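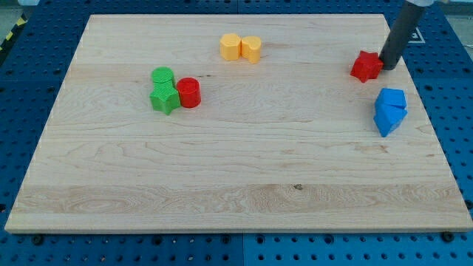

Figura 1. Tablero de madera clara con piezas de plástico de varias formas y colores, sobre mesa perforada azul.

Recursos > Material manipulativo > Formas y colores > LÉEME

Imprimir esta ficha | Enviar por correo electrónico

# Formas y colores sobre tablero: ficha del conjunto

Versión revisada el 21 de abril de 2026

## Descripción general

El presente conjunto reúne fotografías de piezas geométricas de plástico dispuestas sobre un tablero de madera. Ha sido elaborado por el servicio de materiales didácticos de Arkstead para su consulta en las aulas y ludotecas adheridas al programa Wustotetti.

## Contenido

El conjunto consta de 80 fotografías, distribuidas en 5 carpetas según la disposición de las piezas. Entre las formas figuran cilindros, estrellas y corazones. Los colores son verde, rojo, amarillo y azul. Una misma forma puede presentarse en más de un color, como ocurre con la estrella, que en la figura 1 aparece en verde y en rojo.

Cada carpeta incluye:

- las fotografías en formato JPEG;
- un archivo de texto con la forma y el color de las piezas;
- una hoja de agrupaciones, en la que se indica qué piezas están en contacto.

## Criterios de anotación

El color se registra con el nombre básico. Los tonos intermedios, como el amarillo anaranjado, se anotan como «amarillo». Cuando la forma no se distingue con seguridad desde el punto de vista de la fotografía, se emplea el valor «sin determinar». La textura de la cara superior se consigna en un campo opcional.

## Uso previsto

Actividades de clasificación, vocabulario y orientación espacial para alumnado a partir de 6 años. Se recomienda trabajar con 2 fotografías por sesión.

## Limitaciones

Las fotografías no permiten obtener medidas fiables de las piezas. La carpeta Mernham carece todavía de hoja de agrupaciones; su incorporación está prevista para noviembre.

## Conservación

La copia de referencia se custodia en el depósito Aoki. Toda corrección deberá comunicarse por escrito, con indicación de la carpeta y del archivo afectados.

© Arkstead, servicio de materiales didácticos | Contacto | Volver arriba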